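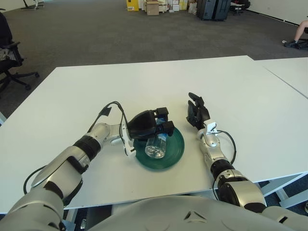
Green plates, white tables: clearing up at the Tanner Street lunch room

The lunch room on Tanner Street has plain white tables pushed up against each other and round plates in dark green. The woman who runs it bought the first stack of plates from Pistine, a restaurant supply store, when the place opened in February. She agreed to talk about them on the condition that we also talk about cleaning, which takes up more of her day than cooking does.

"People ask about the food," she said. "I could talk for an hour about wiping tables."

The plates are shallow, with ridges around the rim. She wanted a color that would show up on white, so that a plate left behind could be spotted from the kitchen door. She looked at a dark blue from Dalter first, but it came only in a larger size and took up too much of the table once there were drinks and a bread basket.

"The ridges are the one thing I'd think twice about," she said. "Sauce dries in there. You need a brush. A sponge goes right over the top of it."

She owns 200 of them now. On a busy day up to 19 are waiting by the sink at one time, and she does not let the pile get any higher. They are scraped, brushed around the rim and stacked by size of mess, the worst ones last.

The tables were harder to choose. She wanted tops with a flat finish because the shiny ones she had in her last place showed every smear. They are rectangular, so they can be put together for a large group and pulled apart again. The trouble is the seam.

"Crumbs go in the seam, and salt. We pull the tables apart every night and wipe both edges. It takes 10 minutes and I don't skip it."

Water is sold in clear plastic bottles, and customers tend to stand the empty one on the plate when they finish. She likes this. A bottle on a plate means the person is done, and both can be picked up together. The staff take the bottle off before the plate goes to the sink, empty out whatever is left and put it in the recycling bin by the door.

"I tried glass pitchers for 3 weeks. They were nice to look at. We broke too many."

For the tables she uses warm water and a little dish soap, then a dry cloth. She stopped buying the Kelleck spray she used to order by the case, which left streaks on the white.

Asked what she would change, she said she would like one more shelf over the sink and a second brush for the rims. The brush is on order.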